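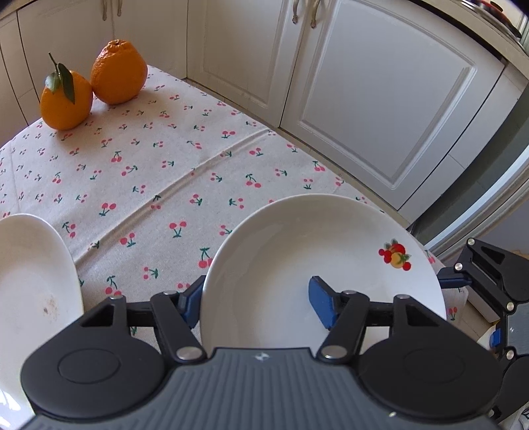
Ticket: Plate handling, rim grip rule
Project: Nilum
Opened: 2023-09-26
Status: resolved, watching

Problem
Plates were turning in the fingers during the table-clearing task. Out of 70 attempts, 5 ended with the plate rotated far enough that we had to stop and set it down by hand. No breakages. All 5 were on the shallow dishes with the broad rim, and all came from the Urio bench.

First checks
Cleaned both finger pads with a damp cloth and let them dry. No change. Swapped the blue pads for a fresh pair, same result. Checked the pivot screws for play and they were snug. Closing force matched the value on our Bosero setup sheet, so I left it alone.

What I found
Our handling rules say "grip plates by the rim" and stop there! People were reading that in different ways. Some pinched only the very lip, others went deeper so one pad sat on the inside face and the other on the outside. The deeper pinch held beautifully every time I tried it. The lip-only pinch let the plate swing as soon as the wrist moved.

Fix
Reworded rule 57 and really happy with how it reads now:

"Pinch the rim with one pad on the inner face and one on the outer. Both pads must be fully on the plate before lifting. Lift straight up, pause, then move. If the plate turns during the pause, put it down and start again."

Also added a line saying a marked or stained plate goes in the log before it's handled, so we don't blame the pads later for a greasy rim.

Retest
Another 70 attempts with the new wording, same dishes, same bench. Zero rotations. Love it!

Still open
- The Metar logs hold 1,176 older plate grips with no note of pad position. I'd like to tag those before anyone compares them with the new ones.
- Bowls probably need their own rule. The colour-coded card at the bench still shows the old wording for both, new one is at the printer.

Contact the Nilum support desk | © 2023 Nilum | Back to top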